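Mar 5, 2018

Back at the drawing table with the second outfit page, and oh my goodness the studio is cold this morning (I have two pairs of socks on and my ink is moving like syrup). I finally swatched the Rustis gray against the Nedelcu one for the wool coat. Rustis is warmer and dries a touch browner, so it gets the coat, and the Nedelcu can have the scarf and mittens. 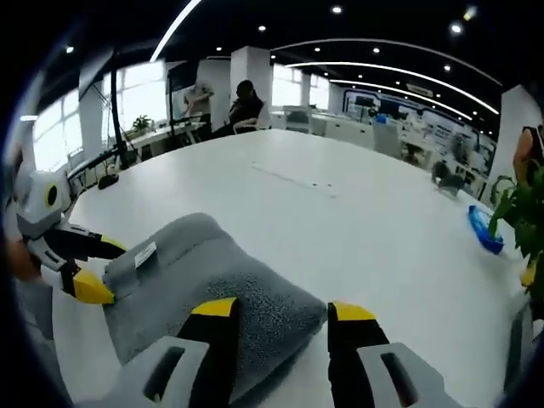 Deolinda Macedo thinks the collar wants a heavier line, and she's right, I kept fussing at it with the 6 nib until it went all scratchy! Redrew it with a brush. Scanned at 400, which is plenty for the blog. Still to do: boots, the hat with the silly pompom, and order more Hasen paper before July.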